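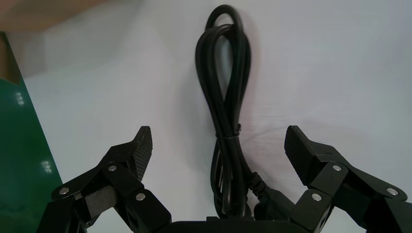 # faneck-recipes

Search this repo... Go

February 22, 2023 | by Encarnación Villalobos

A data card for my grandmother's recipe cards, typed up over one very long August. There are 500 records, of which 7 are pavlova and 2 are the same pavlova in different moods.

## Fields

- `title`: as written. "Good Slice" and "Other Slice" are both official.
- `oven`: Fahrenheit before metrication, Celsius after, vibes throughout.
- `source`: neighbour, newspaper, or the Mukora church fete.
- `colour`: ink colour. Green means she'd made it and disapproved.

## Known issues

Cup sizes are a mess. I've assumed the 250 mL metric cup unless the card says "Iglesias cup", a chipped mug that left the family in a divorce. Six cards list no flour where flour is plainly required. I have not corrected these. You'll work it out at the smell stage.

Please don't open an issue about the curried sausages.

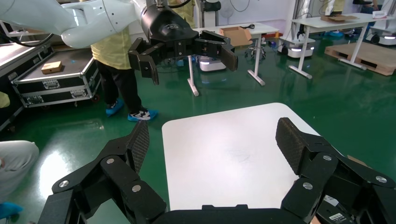

Zoker wrote in to argue that the mug held nearer a breakfast cup, and that every scone in the set is therefore dry. The scones are under review.

## Licence

Free for home use. If you sell the lamingtons, put the jam in.

6 comments | 2 shares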